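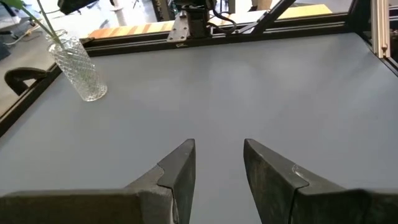 *Two green stems in the patterned glass vase, far left of the big gray table.*

# Vases and tabletops, October 2021

I love a nearly bare table! Give me one vase and a couple of stems and I can fiddle with it for a whole afternoon, and this gallery is where all that fiddling ends up. I have 841 pictures in the folder now (flowers, leaves, a lot of glass) and I'm putting them up in small batches as I get the captions written.

This one makes me so happy. The glass has a diamond or swirled texture all over and it catches little white highlights wherever the light lands. A faint green shows through the pattern where the stems go down inside – my favorite bit! One stem leans hard to the left and the other stands up straighter, and I wouldn't fix either of them.

The matte gray top is lovely with glass too. You get soft, blurry reflections toward the back, and the black edging finishes it off nicely.

If you have a patterned vase at the back of a cupboard, go get it out. Mine came from the Derkison flea market, in a box of 50 odds and ends, and it's the one I reach for most.

The Khattak Street branches and berries go up in December.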